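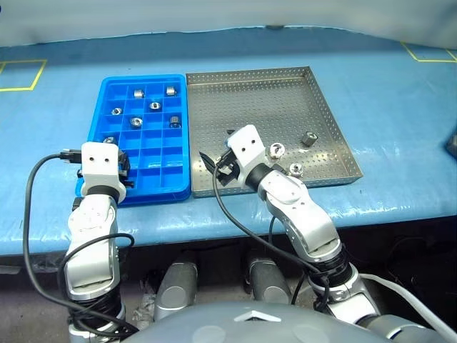
Print this page | E-mail this page

Dremness vault check, gold bars and coins

Bar weights against list: OK. All 100 match, lovely work!
Serial numbers: OK. Bar 1295 was listed twice, now put right.
Door seals: OK.
Insurance papers: Renew by June. The Dradaleck policy still shows the old value.
Scales: OK, and so much quicker than the last set!
Coin tubes: Tube 914 needs a new lid.

Next check: Habte store

Print | E-mail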